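Notebook, 14th March - visit to Ilbridge, two-arm bench

Went over with Leidy Apaza. Yurani Apaza hosted the morning slot. Purpose for us: see how they run a pair of small arms on one shared rail before we commit to a layout for the Zader bench. Notes typed up the same evening from paper, order as it happened.

Setup. Two arms side by side on a single aluminium rail across the front of the cell, reaching inwards. Parallel grippers, black fingers. A wrist camera on each arm on a white bracket, plus a fixed camera on the cell. Walls on three sides in a blue brick pattern, aluminium profile at the back corners. Yurani said the brick pattern stays up for one block of sessions, then they change it. I asked whether the strong regular lines give trouble with camera registration. Answer was no, they calibrate on a board and take the board out again. Not convinced this would hold with our lenses. To test.

Work surface is a printed one, white with roses, stars and butterflies. We had assumed plain white would be the default everywhere. Leidy pointed out that our own plain surface gives almost nothing for a wrist view to lock on to when the arm is low. Fair point, added to the list.

Task for the session: green cloth bag with a long strap, to be picked up by the strap and moved clear, then a thin book with a yellow cover to be brought forward from the back. File organiser stays where it is and counts as an obstacle. Both arms driven by hand from a leader pair at the next bench, one operator, Hájek-pattern handles with a light return spring. No autonomous running was shown in the morning.
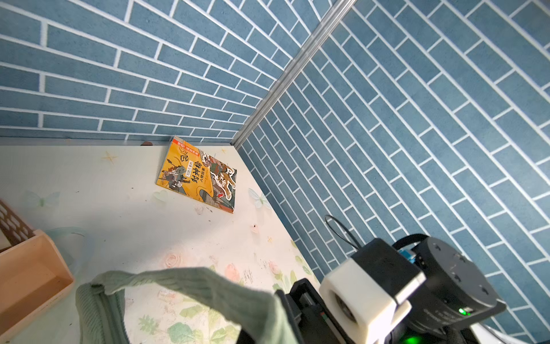
Strap handling took most of the time. A knit strap deforms under the finger and slides along before it lifts, and the operator has no force feedback, so everything is done by eye. Their rule is to close on the strap, hold still for a count of 2, then raise. Early drops are nearly all from skipping the hold. We should copy this straight into our operator sheet.

Session length: 26 episodes before the break, 29 after. Operators swap at the break. Yurani does not let anyone do both halves. Leidy had a turn on the leader pair and reported that the left handle is noticeably stiffer than the right. Yurani knew about it and a replacement is on order through Hada.

Resets. The bag goes back by hand to a different pose each time, the book is turned a little each time, nothing is measured. I asked for the reset procedure in writing and there isn't one, only a card with four sketches. Our own procedure runs to a page and a half and I doubt we get better spread from it.

Housekeeping. Floor of the cell had crumbs and dark specks on it, and there is grime in the rail grooves. Yurani wipes down once a week. They have had no trouble from it on this arm, but the rail is fixed in their case. If we go for a moving carriage, grit in the groove is a different matter. Raise with workshop before ordering.

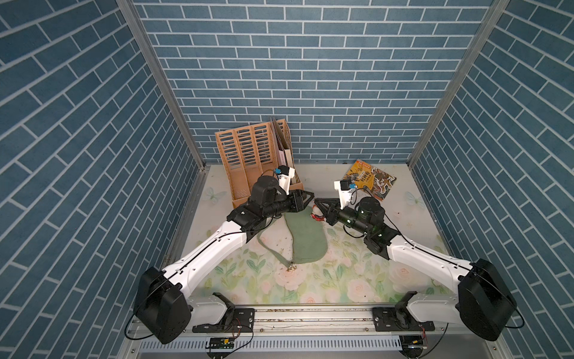 Collision handling between the two arms is procedural only. There is no software limit that keeps the grippers apart, and with both working near the middle they come close. Yurani puts it on the operator: one arm moves, the other waits, unless the task needs both. Leidy wants a soft keep-out zone on ours. I would rather start without one and log how often we touch - otherwise we are guessing at the size of the zone. Not settled, carry over.

Cables. The black cables hang at the base ends and the thin wires to the small boards run along the rail. Wrist camera leads are looped with some slack. Asked about failures: connector at the wrist, never the cable itself, and mostly after someone has lifted an arm by the bracket. They keep spare leads in a drawer. We have none. Order 32, same length as theirs, enough for both benches.

Afternoon was the general open session, busier, little new for us. Did get five minutes on file naming. They write the surface and wall pattern into the session name, which we do not, and which we will wish we had by July.

Actions
Me: printed surface, try two patterns on the Zader bench, low wrist views only.
Me: registration check against a strongly patterned wall.
Leidy: hold rule into operator sheet, first draft of keep-out zone for comparison.
Leidy: ask Hada for lead time on handles.
Workshop: rail groove question, cover strip or not.

Yurani will send the reset card as a scan. Return visit offered, no date fixed.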